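4장. 시뮬레이션 주방 평가 설정과 결과 해석

이 장에서는 Pendberg 정책을 Bandara 시뮬레이터의 주방 과제에서 돌리고 성공률을 내는 절차를 다룹니다. 설치(2장)와 양손 원격조작 보정(3장)이 끝난 상태를 전제로 합니다. 미리 말해 두자면 이 장은 논문에 실린 숫자를 그대로 재현하게 해 주는 장이 아닙니다. 우리도 재현하지 못했고, 어디서 차이가 나는지 일부만 알고 있습니다. 성공률이 높게 나왔다면 기뻐하기 전에 4.4절부터 읽으십시오.

4.1 준비

1. 평가용 장면 묶음을 내려받아 scenes 폴더에 풉니다. 장면은 모두 168개입니다. 이 가운데 158개만 평가에 쓰입니다. 나머지는 물체가 초기 상태에서 서로 파고들어 있어 첫 스텝에 튕겨 나가므로 제외 목록에 들어 있습니다.

2. 제외 목록을 직접 고치지 마십시오. 잘 안 되는 장면을 하나씩 빼다 보면 성공률은 얼마든지 올라갑니다. 새로 문제가 있는 장면을 발견했다면 정책을 돌리기 전에, 초기 상태만 보고 판단한 기록을 남기고 나서 빼야 합니다.

3. 난수 시드 파일을 확인합니다. 배포본에는 시드가 2개 들어 있습니다. 논문의 오차 막대도 이 두 개로 그린 것이라고 하는데, 그 정도로 분산을 말할 수 있는지 저희는 회의적입니다. 여력이 되면 시드를 늘려서 돌리고, 늘렸다는 사실을 보고서에 적으십시오.

주의: 시드를 바꾸면 물체의 위치뿐 아니라 조명도 함께 바뀝니다. 두 요인을 따로 조절하는 옵션은 현재 버전에 없습니다.

4.2 카메라와 관측 입력

1. 설정 파일의 관측 항목에서 머리 카메라를 켭니다. 손목 카메라는 기본값이 꺼짐입니다.

2. 입력 화면의 가로세로 비율을 유지하도록 여백 채우기를 켭니다. 위아래가 검은 띠로 채워지는 것이 정상입니다. 학습 때 여백을 채웠다면 평가 때도 반드시 같은 방식이어야 합니다. 화면을 잘라 맞추는 방식으로 바꾸면 정책이 손을 뻗는 방향부터 어긋납니다.

3. 미리보기를 열어 작업 대상이 띠에 가려지지 않는지 확인합니다. 배경에 있는 가전이나 그릇은 일부 가려져도 그대로 둡니다.

4. 관절 상태 입력을 켠 채 한 번, 끈 채 한 번 돌려 봅니다.

참고: 4번은 원래 선택 사항이었으나 이번 판부터 필수로 바꾸었습니다. 관절 상태만으로도 그럴듯한 궤적이 나오는 과제가 있습니다. 그런 과제에서 나온 성공률은 영상을 이해했다는 근거가 되지 못합니다. 카메라 입력을 회색 화면으로 바꾼 대조군도 함께 돌리면 더 좋습니다.

4.3 실행

1. 시뮬레이터를 먼저 띄우고, 물리 엔진이 안정되었다는 메시지를 기다립니다.

2. 정책 서버를 연결합니다. 순서를 바꾸면 첫 관측이 비어 있는 채로 넘어가는데, 오류는 나지 않습니다. 로그의 첫 줄을 꼭 보십시오.

3. 과제 문장을 지정합니다. 문장은 학습 데이터에 있는 것과 없는 것을 반반씩 씁니다. 학습에 쓴 문장만으로 평가한 결과에 일반화라는 말을 붙이지 마십시오.

4. 에피소드를 시작합니다. 중간에 사람이 개입해 물체를 옮긴 에피소드는 성공으로도 실패로도 세지 않고 무효로 처리합니다.

5. 끝나면 영상, 접촉 로그, 판정 결과를 한 폴더에 저장합니다. 판정 결과만 남기고 영상을 지우면 나중에 아무것도 확인할 수 없습니다.

주의: 밤새 돌릴 때는 메모리 누수 때문에 프로세스가 조용히 죽을 수 있습니다. 재시작 후 이어서 돌린 결과는 따로 표시합니다.

4.4 접촉 판정과 수동 검토

자동 판정기는 손가락과 물체 사이의 접촉을 기준으로 단계를 넘깁니다. 이 기준이 가장 믿기 어렵습니다. 손가락이 물체에 닿았다는 것과 물체를 잡았다는 것은 전혀 다른 일인데, 판정기의 첫 단계는 둘을 구별하지 않습니다. 여러 물체가 한 접시에 놓인 장면에서는 더 그렇습니다.
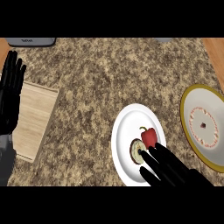
Arif Munshi: 이런 순간을 접촉 성공으로 세는 것부터가 문제라고 봅니다. 저희 쪽에서 Markavska 손 모델로 같은 과제를 돌렸을 때 자동 판정은 78퍼센트였는데, 영상을 사람이 다시 보니 그 숫자를 발표할 수가 없었습니다. 목표 물체에 먼저 닿았는지, 옆 물체에 먼저 닿았는지라도 로그에 나눠 적게 해 주세요.

이 지적을 받아들여 이번 판부터 접촉 로그에 물체별 최초 접촉 시각을 기록합니다. 다만 판정 기준 자체는 바꾸지 않았습니다. 기준을 바꾸면 이전 결과와 비교할 수 없게 되기 때문입니다. 당분간은 다음 절차로 보완하십시오.

1. 빨간 피망처럼 옆에 다른 식재료가 놓인 물체가 목표일 때는 접촉 로그에서 손가락별 접촉 대상을 확인합니다. 한 손이 동시에 두 물체에 닿은 에피소드에는 '혼합'이라고 표시합니다.

2. 접시에 닿은 손가락은 따로 기록합니다. 접시를 짚고 버티는 동작이 유효한 전략인지 단순한 충돌인지는 정지 화면 한 장으로 알 수 없습니다. 앞뒤 영상을 함께 봅니다.

3. 검토자 두 명이 서로의 판정을 보지 않고 채점합니다. 의견이 갈린 에피소드는 합의해서 지우지 말고 갈린 채로 보고합니다.

4. 보고서에는 자동 판정 성공률과 수동 판정 성공률을 나란히 적습니다. 하나만 적힌 표는 Plesby 공유 순위표에 올리지 않습니다.

참고: Jaime Aguiar가 제안한 '들어 올린 높이' 기준은 시험 중입니다. 평평하게 썰린 재료에서는 손가락 사이에 물체가 끼어 들리는 현상이 있어 아직 권하지 않습니다. 시험해 보려면 설정 파일에서 lift_check를 켜되, 그 결과를 기본 판정 결과와 섞지 마십시오. 실제 로봇으로 옮기는 절차는 6장에 있으며, 이 장의 성공률을 근거로 6장의 안전 점검을 건너뛰어서는 안 됩니다.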